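Tidy Mode

Leire had sixteen hours and a living room.

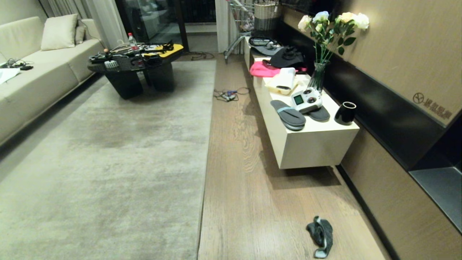
Sixteen hours to the regional heat. Brokwood Robotics Club, senior team, entry name Drindar. Household class. The rules said: robot enters unfamiliar room, finds what doesn't belong, puts it where it does. No help. No shouting at it, either, though that one was only in the notes.

"What doesn't belong," said Candela, reading off her phone. "Who decides?"

"We do. We label it."

"Right. So the sandals."

"Don't belong."

"They could. Some people keep shoes on things."

"On a cabinet, Candela. Next to roses."

Noelia was on the rug with the laptop, not listening, or pretending. She'd had the same error since tea. The model kept calling the roses laundry. White, soft, folded edges, fair enough. She typed, waited, swore, typed.

"Laundry again?"

"Ninety-something per cent sure of it."

"It wants to wash my mum's flowers."

"It's very confident."

Leire's mum had gone to Arroyo for two nights and left instructions about the vase. Water, fresh, every morning. Nothing about robots. Leire hadn't mentioned robots. She'd said study group.

They did the labels by hand. Leire walked, Candela called it out, Noelia typed. Sandal, floor. Other sandal, floor. Controller, drawer. Cup, kitchen. Roses, stay. Pink cloth...

"What is the pink cloth?"

"A cloth."

"Is it yours?"

"Never seen it before."

"Noelia?"

"Put unknown. There's a tick box for unknown."

"Does it lose points?"

"Two if we're wrong. Nothing if we say we dont know."

Leire thought about that. Nothing if you say you don't know. She would have liked that for chemistry. She would have liked it in June, when Mrs Owino had stopped her outside the lab and asked, straight out, whether she was still captain, because Rocío Arrieta was telling people she wasn't.

She'd said yes. Quick, like slamming a door. And then gone home and not known at all.

Rocío had built the arm, that was the trouble. All three joints, over Easter, in her uncle's garage in Cumberg. Then they'd argued about the gripper, a stupid argument, foam or rubber, and it had stopped being about foam. Rocío took her notebook and left the arm behind. The arm still worked. It was the only part that always worked.

"Sock," said Candela.

"Where?"

"Floor. By the cabinet. Is that a sock?"

"Sock or a cloth. Put sock."

"If we're wrong it's two points."

"Fine. Unknown, then."

"You can't put unknown for your own sock, Leire."

Noelia laughed, first time all day, and hit the key, and then stopped laughing. "Oh," she said. "Hang on. It's done the roses."

"Done what to them?"

"Called them flowers. Eighty-one. No, eighty-four."

They all got round the screen. Flowers. Candela did a sort of dance, on her knees, because of the neighbours. Leire looked at the number and felt her stomach go warm and then go odd again.

"The table next," she said.

Quiet.

"The table's all cables," said Candela.

"I know."

"It's our stuff. It's the actual project. Does the project belong?"

Nobody had an answer. Rule thirteen, Noelia found it, scrolling: teams must not exclude any area of the training room. So the table counted. Every wire on it wanted a name, and half of them only one person had ever named. It was all in that notebook. Little drawings, arrows, which goes where.

Leire picked up her phone. Put it down. Went and changed the water in the vase, though it wasn't morning.

Came back. Typed it fast, before she could be sensible.

need help w the cables. also you were right about rubber. also sorry

"Who's that to?" said Candela, who knew.

"Study group."

Ten minutes. Noelia ran the flowers again, to be safe. Flowers. Candela ate a biscuit over the keyboard and got told off. It was almost dark past the glass door when the phone went, and Leire read it standing up.

foam is better on cups tho. be there in 20. dont touch the blue connectors

"What does she say?"

"She says don't touch the blue ones."

Candela lifted her foot, very slowly, and looked at the floor behind her.

"Which blue ones?" she said.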